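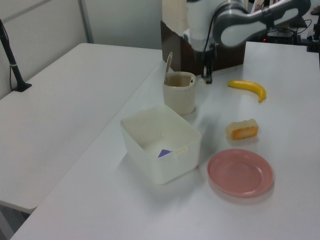 Hiba Nassar
Isthorpe Household Words Survey
Working paper, posted October 1, 2018

Figure 1. Two open vessels of the everyday sort discussed in this section: a beige cup with a wooden spoon standing in it, and a white plastic container.

3. Cups, pots and tubs: what the Isthorpe households said

3.1 Where the question came from

I should say at the start that I never meant to write a section on tubs. The survey was planned as a study of words for rooms (front room, lounge, sitting room and all their cousins), and the kitchen questions were put in to fill the back page of the booklet. But when the booklets started coming home, the back page was where people had written up the margins and stuck on extra bits of paper, and one lady in Montoya Road had drawn me a diagram of her cupboard with arrows. So I changed my mind about what was interesting.

The puzzle is easy enough to state. English has a handful of very common words for small open vessels, and most of us feel we know what they mean until we're asked to draw the line between two of them. Take the pair in Figure 1. The beige one is a cup to me, and I'd stand by that, but put a wooden spoon in it and leave it at the back of the worktop and plenty of my informants would start calling it a pot. The white one is rectangular and plastic, and I would call it a tub without thinking. My colleague Toshiko Honda calls that sort of thing a box and is quite firm about it. We share an office and have not settled the matter.

Earlier work on this kind of naming has mostly been about shape. Is it taller than it is wide, does it have a handle, does it taper? I've no quarrel with that work and I lean on it in Section 2. What it tends to leave out is what the thing is doing in the house, and who taught you the word for it, and those are the two matters that my margins and arrows kept coming back to.

3.2 How I asked

We sent booklets to 100 households in Isthorpe and the villages on the Sikum side of the river, picked from the parish list by Kiyoshi Shimada, who also drew the maps in Section 1. Each booklet asked the oldest and the youngest willing adult in the house to fill in a page separately, with no conferring. I know perfectly well there was conferring. Several pages have one person's answer crossed out and another person's put in over the top in different ink, and I've kept both, because a row over a word is evidence too!

The kitchen page had a simple layout. It described a vessel in words and asked three questions: what do you call it, what would you call it if it were full of something else, and what did the person who brought you up call it. We used written descriptions in place of photographs after a trial run went badly. People given a photograph named the brand, or told us where they'd bought one, or told us what they'd have tidied away. With a written description they had to fetch a vessel out of their own heads, and it was generally one from their own shelf, which suited me far better.

After the booklets I went back to four of the households and sat in their kitchens for an afternoon each. I recorded the talk and Miyuki Nakajima typed it up. I'd recommend this to anyone. It's slow, and you drink an awful lot of tea, but people say things over a sink that they would never write on a form.

3.3 The spoon makes the pot

The clearest pattern in the returns is what I've been calling the spoon effect, for want of a grander name. A vessel that people were happy to call a cup or a mug when it was described as having a drink in it very often turned into something else when it was described as holding utensils. Pot was the favourite, then jar, then holder. Jar surprised me, as the description didn't mention glass or a lid, and when I asked in one of the kitchens I was told that jar is just "what you keep things in, if it stands up".

That phrase, "if it stands up", came back in different forms all through the recordings. What stands upright in a kitchen is treated as storage and gets a storage word. The same informant who said it used cup for a vessel with flour in it, the flour being there for measuring, and went back to jar when the flour was being kept. So contents alone won't explain it. Time seems to come into it as well: how long does the stuff stay there? A drink is gone in ten minutes, while a wooden spoon may live in its pot for years.

I did wonder whether this was only a matter of demotion. Everybody has a cup that lost its handle or got a chip and was retired to spoon duty, and you might think the new name simply goes with the new job. Some of the older informants told it that way. One of them spoke of her cup having been "made into" the spoon pot, as you might speak of a curate being made into a vicar. But the younger speakers used pot just as readily for a vessel they had bought for the purpose, so the story of retirement can't be the whole of it.

3.4 Tub, box and the trouble with plastic

Plastic containers gave the messiest returns in the whole survey, and I'm not going to pretend I can tidy them up. Tub, box, carton, dish, tray and "one of them ice cream things" all turned up for a single written description. Two speakers in the same house seldom agreed. Nor could I get age to sort them out, which is a pity, as age sorts out nearly everything else in this paper.

Corners may matter. Speakers who used tub for round containers were inclined to move to box once the description said rectangular, and this is the rule Toshiko says she follows, with all the calm of a person who has been right since childhood. But there's a stubborn group, and I belong to it, for whom plastic and open at the top is enough. We say tub for square, round and oblong alike. My own mother did, and she would have called the white container in Figure 1 a tub and then asked me why it hadn't got a lid on.

Lids deserve a paragraph of their own. In the recordings, people hardly ever gave a plastic container its full name when its lid was missing. It became "the bottom of that tub" or "half a box". I haven't found this with any other material. A teapot without its lid remains a teapot to everybody I asked, and a saucepan without its lid is barely worth remarking on. My guess, and it's only a guess, is that the snap of the lid is what makes the plastic thing feel finished, and so the name goes with the snap.

I looked for help in the town's old shop lists, which Sayaka Takagi has been copying out for a different project. The later ones, from 2000 onwards, belong to Botgate, the hardware shop at the bottom of the hill, and they're lovely documents, but a shop's words aren't a kitchen's words. The lists say "storage container" nearly every time. I have one informant who says "container" in speech, and she worked behind the counter.

3.5 Who taught you the word

The third question on the page was the one I'd expected people to skip. Hardly anyone did. They wrote about grandmothers, aunts, a landlady, a school cook. The vessel word given for the person who brought you up matched the speaker's own word far more often for cup and pot than it did for tub and box, and I think the reason is plain enough. Plenty of my older speakers grew up in kitchens that had very little plastic in them. There was no family word to inherit, so they picked one up wherever they happened to be standing.

This has an awkward side for the maps. If tub and box were picked up late, from shops and neighbours and the telly, they shouldn't show much of a pattern on the ground, and they don't. Pot and jar do. Kiyoshi's line for jar runs along the river very neatly, with the Sikum villages on one side saying jar for anything that holds spoons and Isthorpe on the other saying pot. I was so pleased with this line that I made him check it again, and he came back with two farms that spoil it.

Both farms are on the wrong bank. In one of them the family had moved across on marriage and brought the word along, which I can live with. The other I can't explain at all. They've been there for generations, they say jar, they say their neighbours say jar, and the neighbours, when I went and knocked, said pot. I have left the farm on the map with a small cross beside it, and I mean to go back in December when the lane is quieter and ask about mugs as well.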